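Zukberg Law Workshop Reader, 3rd edition
Women's rights / human rights course packet — print + PDF
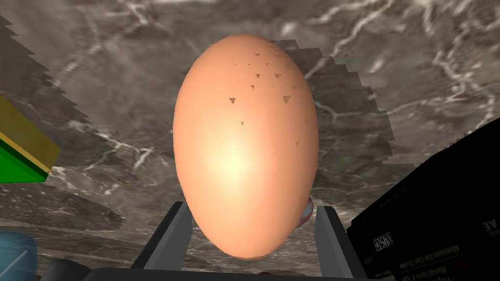 Speckled egg, upright between two gray gripper fingers.

In stock. Ships flat. 482 pages, spiral bound, wide outer margin for notes.

What you get
18 readings, grouped by week so you can run it as a one-term seminar. Treaty texts first, then cases, then the commentary. 13 of the readings come with discussion prompts, the rest are left bare on purpose (instructors asked for that).
Index by country and by treaty article. Case table up front.
Full citation list as a Zotero library. Import it, done. Tags match the week numbers.

New in this edition
Longo section on asylum claims rewritten start to finish. Old week 9 split in two — it was too long and everyone said so. Page numbers do not match the 2nd edition, so don't mix them in one class. Typos fixed, probaly a few new ones added.

Formats
Print, spiral. Print, looseleaf, three-hole punched. PDF, searchable, one user per license. Desk copy free to instructors with an order for the class, email us a syllabus or a link to the course page.

Ordering
Bookstores: use the bulk form, not the cart. The cart doesn't do tax exempt yet. Students: cart is fine. Orders for spring classes in by 30 October 2020 please, the printer at Ovemcombe gets backed up after that and we can't jump the line.

Returns
Unopened print copies, yes, until the end of May. Looseleaf only if the wrap is still on. PDF no, once the key is sent. Damaged in the mail — send a picture of the box and the book, we'll replace it, no need to ship the bad one back.

Permissions
Cleared for classroom use in the US and Canada. Anywhere else write first. Do not post the PDF on an open course site, password protected ones are ok.

Errata sheet for the 2nd edition is still up under Downloads. Sheet for this one will go in teh same place.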